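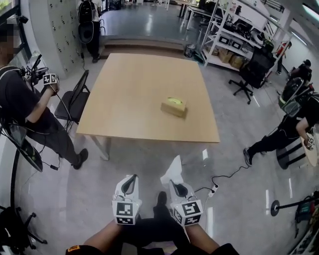

"Tissues are the honest test," the project lead at Seleo told me, before I had even got my coat off. "Anybody can pick up a block. A tissue gives you nothing to hold on to, and if you squeeze it like a block you tear it."

She has spent a good part of the winter comparing two sets of hand-held grippers, the Jiltel and the older Vultis, and she is (I say this fondly) quite happy to talk about fingertips for an entire afternoon. Her team has done 600 pulls from the box so far and would like to reach 2,000 by September, if the tissues hold out!

I asked which one she preferred, and there was a long pause. "The Vultis is lighter, and you feel that in your wrists after lunch. But the Jiltel pads close more evenly, and on thin paper I'd take that every time." The printed markers matter too, she added, as they let the software work out where each hand is, and it took the team 3 tries to find a bracket that didn't wobble. 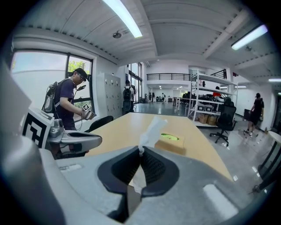 *A tissue held between the black finger pads, with the box on the table beyond.*

Her colleague, who looks after the cameras, was more cautious. He likes the wide lens for the amount of room it takes in, though he grumbles about the bending near the rim. "You get used to it," he said, "and then you go home and your own kitchen looks oddly straight."

Next they want to try cloth napkins, and after that the Lü controller, which was still in its packaging when I visited.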